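From: Dimas Kusuma
To: sheehan-travel list
Date: 12 July 2019
Subject: Re: Hot springs near Eleder, worth an overnight?

Kamol Boonchu wrote:
> We have one free night before the ferry and were thinking of the
> hot springs above Eleder. Is it doable without a car? The guesthouse
> in Sheehan says to hire a driver for the day but he wants 500 and
> won't wait past dark. Also, do we need to book the pools?

Hi Kamol,

We did this last September, two adults and my mother, and no car. It is doable, but leave Sheehan early.

The shared vans go from the lot behind the market, next to the Pruvham bus office. They leave when they are full. We paid 65 each and waited a good while for the last two seats to fill. The van drops you at the Eleder junction and from there it's a motorcycle or a walk up the hill. The walk is steep but paved the whole way. My mother took the motorcycle and beat us by half an hour.
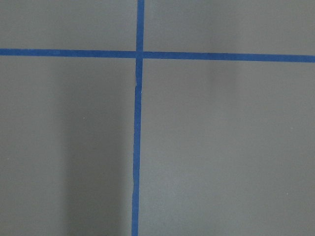 You don't need to book the pools. You pay at the gate and they give you a locker key on a string. The day ticket was 200 when we went and it covers all the pools except the private ones at the top, which are rented by the hour. We didn't bother with those. The lower pools are hotter than they look, so try the one by the stairs first.

For the overnight, there are two places to stay. The one inside the springs was full, so we slept at the Pratodex Lodge just below the gate. Plain rooms, good blankets, and a fan we didn't need – it gets cold up there after dark. Breakfast was rice, eggs and instant coffee. They let you back into the pools before the day visitors come if you show your lodge receipt, and that was the best part of the trip for us.

The driver's price sounds high to me. I would offer him 300 for one way up and then come down by van. The first van passes the junction early in the morning, but ask at the lodge the night before, as the times may have changed.

Bring small bills and your own towel. The gate rents towels but they ran out while we were in line.

Which ferry are you on? If it's the noon one I'd be more careful about the timing.

Dimas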